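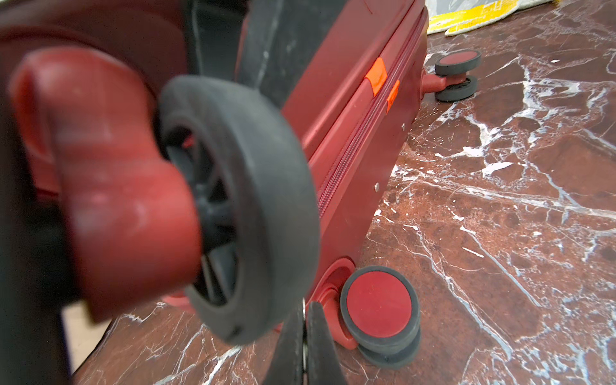

Mivwood opens caster repair counter for hard-shell luggage

Mivwood will begin replacing spinner wheels on hard-shell suitcases at its Ondeo street store in June. The counter accepts any make of case, including models with the wheel housing molded in the shell color, as on the red suitcase shown with this item.

The service covers the wheel, axle and housing. Zippers are inspected when a case is checked in but are not repaired on site. Cases with a damaged zipper track are sent to the Kabbaj workshop, which quotes separately.

According to Dorota Piątek, service manager at Mivwood, the shop logged 3190 luggage complaints in its last business year, and nearly 60 percent concerned wheels. The most frequent fault was a worn tire. Cracked housings came second, usually after a case had been checked on a flight.

"People bring in a shell with years left in it and one bad corner," Piątek said. "Until now we could only sell them another case."

Replacement casters are supplied by Flekedeo in single-wheel and double-wheel versions. Where the housing is riveted to the shell, the old rivets are drilled out and new ones set from the inside, so the lining has to be opened and closed again. Screwed housings take less time. Mivwood recommends changing casters in pairs on the same end of the case to keep the rolling height even.

Parts carry a 6-month warranty. Standard turnaround is 2 working days. Cases must be empty at drop-off, and combination locks should be left open. The counter will also run on Saturday mornings.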